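Vadora toy library to reopen in March

The toy library in Vadora will reopen in March after 11 weeks of repairs to its roof and heating.

Families will be able to borrow up to 4 items at a time, one more than before, and keep them for three weeks. Membership stays at £40 a year, and existing cards have been extended to cover the closure.

The library holds 1170 toys, games and puzzles. Most were kept in storage at Purnness while the work was done, and every set has been checked for missing pieces. Jigsaws will now be lent in zip bags with a picture of the finished puzzle on the front.

Opening hours are 9.30am to 1pm, with a later session until 6pm once a month. The side entrance on Christodoulou Road will be used until the new front ramp is finished.

Anything borrowed before the closure can be returned without a fine until the end of April.

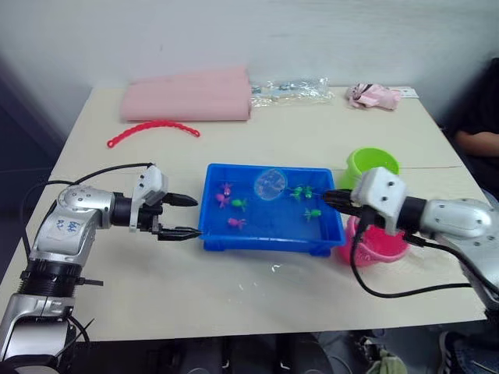
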